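Reading Obituaries as Sources
Handout 4, Local Records and Family History
Instructor: Lowri Griffiths

Start from the position that an obituary is a paid notice, written in a hurry by someone who was grieving. Genealogists quote it as if it were a register. I would trust the date of death and the name of the funeral home. Most of the rest needs checking.

Weak spots:

Maiden names. Often right, often misspelled. The Troltlow index has 1,423 notices, and 26 of them give the mother a surname that does not match the birth record.

"Lifelong resident." Means very little. Sorcha Madigan's notice calls her a lifelong resident of Bernurdale, yet the city directory has her boarding in Voduvden for most of her twenties.

"Survived by." Families leave people out, and sometimes on purpose. A missing son is not a dead son. Stepchildren may be listed as children or skipped altogether.

Schools and service. "Attended" and "graduated from" get swapped. Military rank tends to rise over the years.

Character. "Devoted," "gentle," "never met a stranger." Treat these as filler unless a second source backs them up. I have yet to read a notice for a difficult man, and I knew several.

For next class: choose one notice from the packet and mark every claim as checked, checkable, or beyond checking. Bring the record you used, not a link to somebody's online tree. Online trees copy the obituary and then get cited as proof of it. Two pages, due by 2 p.m.
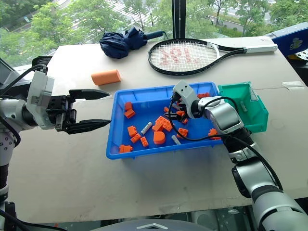

Two robot arms and a blue tray on a white tabletop.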